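The Mirkmont had 137 seats and one screen, and Hinata Takagi had been running the projector there since the November the old man's knees gave out. She was paid by the show. On weeknights there were two shows, and if no one came to the late one she was paid for it anyway. Mockus was decent about that.

The film that week was called Skindivach. It came in 6 cans with the labels half peeled, and no paperwork. Mockus had booked it over the phone from a man named Ernus who dealt in leftovers.

"What's it about?" she asked.

"A diver," Mockus said. "I think he finds something."

She built up the reels on the bench and checked the splices as she went. Reel four was bad. Somebody had run it on a dirty machine and there was a green scratch down the left side for most of its length. She cleaned what she could and wrote the scratch on the sheet.

The early show sold 75 tickets, the most since the holidays. She watched through the port glass for the first changeover and then sat down and ate her rice. She could tell from the sound when things were all right. The diver spoke some language she didn't know and the subtitles were pale, so half the house was probably guessing.

Reel four came up. She stood for it. The scratch started where she knew it would, over the harbor, and then the diver went under and it was just a green line in green water – you would have taken it for a rope. He followed it down. When the reel ended he was still going.

She made the changeover. In reel five he was in a kitchen, dry, cutting bread for his sister.

Afterward Mockus came up the stairs with the cash box under his arm.

"A woman asked me what the rope was tied to," he said.

"What did you tell her?"

"I said I'd ask you."

Hinata had the reel on the rewind bench and was turning it slowly by hand. She said there were five minutes missing, maybe more, and that Ernus ought to knock something off the price.

"He won't," Mockus said, and went down to lock the doors.

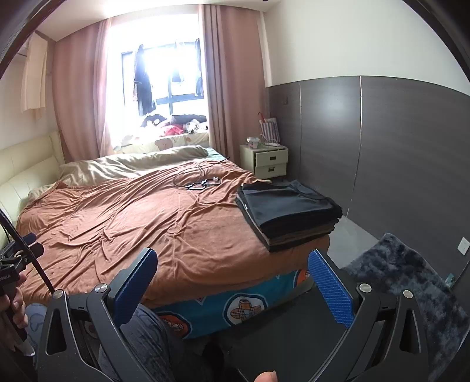

Page last changed: April 20, 2001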